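Stirnine puts two-armed robots on gift bag packing, staff move to checking and orders

FOR IMMEDIATE RELEASE — June

Gift packer Stirnine is handing part of its bagging work to two-armed robots supplied by Zutby. First station running now, 3 more to follow. Paper bags, soft toys, small items.

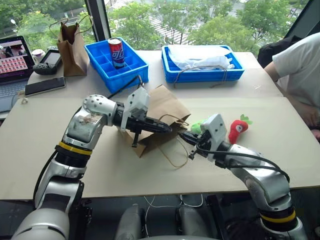
No jobs cut, the company says. The packing team moves to quality checks and custom orders, with shifts ending at 4 p.m. on Friday.

"My wrists were done by lunch — 548 bags on a bad day," said packer Yayra Ametepe. "Now I train on teh new station."

Training is paid and open to all 80 staff.

Press contact: Iddrisu Darko, Stirnine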